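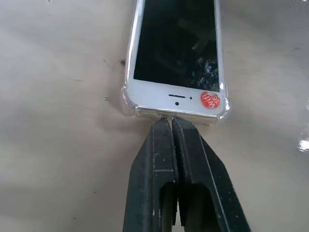
What is toughened glass?

Toughened glass is ordinary glass that has been treated, by heat or by chemicals, so that its outer surface is squeezed tightly together while its inside is pulled apart. The squeezed outer layer makes the glass harder to break than untreated glass of the same thickness.

Toughened glass, also called tempered glass, is used in buildings, vehicles, furniture, kitchenware and electronic devices. The term covers several products that are made in different ways and that break in different ways. Most countries have rules that say where toughened glass must be used, chiefly in doors, low windows, shower screens and other places where a person might fall against a pane.

Basic principle

Glass is strong when it is pressed and weak when it is stretched. A sheet of glass that is bent or struck almost always fails on the side that is being stretched, and the failure nearly always starts at a small flaw in the surface. Such flaws are present on all glass that has been handled, and many are too small to be seen without a microscope.

Toughening works by placing the surface under permanent pressure. Before a flaw can open and grow into a crack, an outside force must first cancel this pressure. The inside of the sheet is stretched to balance the pressed surface, and the two forces remain locked in the material for as long as it is whole. If a crack passes through the pressed layer and reaches the inside, the stored energy is released and the crack spreads very quickly.

Heat treatment

In heat treatment, a sheet of glass is carried through a furnace until it is hotter than 600 degrees Celsius, at which point it begins to soften. It is then moved to a cooling section, where jets of air are blown on both faces. The faces harden first. The inside cools later and tries to shrink, but is held back by the faces, which are already rigid. The result is a sheet with pressed faces and a stretched core.

All cutting, drilling and edge grinding must be done before the sheet enters the furnace. A heat-treated sheet cannot be cut to size afterward. The method works best on sheets that are three millimeters thick or more, as very thin sheets cool too evenly for a strong difference to form between the faces and the core.

When the cooling is slower, the product is known as heat-strengthened glass. It is weaker than fully toughened glass and breaks into larger pieces, which tend to stay in the window opening. It is generally not accepted as safety glass unless it is also laminated.

Chemical treatment

Chemical treatment is used for thin sheets and for shapes that would be bent out of form by a furnace. The glass is lowered into a bath of melted potassium salt. Small sodium atoms near the surface leave the glass, and larger potassium atoms take their places. The larger atoms crowd the surface and put it under pressure. The bath may last several hours or longer, depending on the type of glass and the depth required.

The pressed layer made in this way is thin, often much less than a tenth of a millimeter. Chemically treated glass can have a very strong surface, but a deep scratch may pass through the layer and remove much of the benefit. The method is common for watch covers, aircraft windows, laboratory containers and the front covers of handheld devices.

How it breaks

Fully heat-toughened glass breaks into many small, blocky pieces with fairly dull edges. This pattern, sometimes called dicing, is the main reason for its use as safety glass. The pieces can still cause cuts, but deep wounds are less likely than with the long blades formed by untreated glass.

Chemically treated glass does not always break in this way. Depending on its thickness and on the amount of stretching in the core, it may form long cracks, a web of lines spreading from one point, or fine pieces. Where it is bonded to another layer, the broken parts are usually held in place.

Heat-toughened panes occasionally break with no clear outside cause. One known source is a tiny grain of nickel sulfide trapped in the glass during melting. The grain slowly grows after the pane is installed and may start a crack in the core months or years later. To lower this risk, makers may hold finished panes in a hot oven for a set period so that faulty panes break before delivery. The step is known as heat soaking. Damage to an edge during fitting is another frequent cause of delayed breakage.

The Drarthorpe survey

The Drarthorpe survey was a study of glazing in public buildings led by Moushumi Paul and Irfan Zaidi. It covered 1220 panes in schools, clinics and bus shelters in the town of Drarthorpe, all of them installed after the year 2000. Its report was published on June 7, 2023.

The survey recorded 20 broken panes. The authors linked most of these to worn gaskets or to metal fixings that had come into contact with the edge of the glass. They recommended that edges be inspected whenever a frame is repaired. A reply by Karabo Makhubela argued that the shelters should have been treated as a separate group, given their exposure to road grit and to deliberate damage. The authors accepted this point in a later note but did not change their main findings.

Identification and marking

Toughened panes in buildings commonly carry a small permanent mark in one corner, giving the maker and the standard to which the pane was made. Where no mark can be found, a pane may be checked with polarized light, which can show a pattern of spots or bands left by the air jets. The same pattern is sometimes visible to the naked eye in car windows under certain daylight.

Recycling

Toughened glass made from ordinary window glass can be melted again, although many household collection programs do not accept it. Small pieces are difficult to sort from stone and ceramic waste. Chemically treated glass often has a different makeup from bottle glass and is normally kept out of the same stream.

See also

Annealed glass
Laminated glass
Prince Rupert's drop
Safety glazing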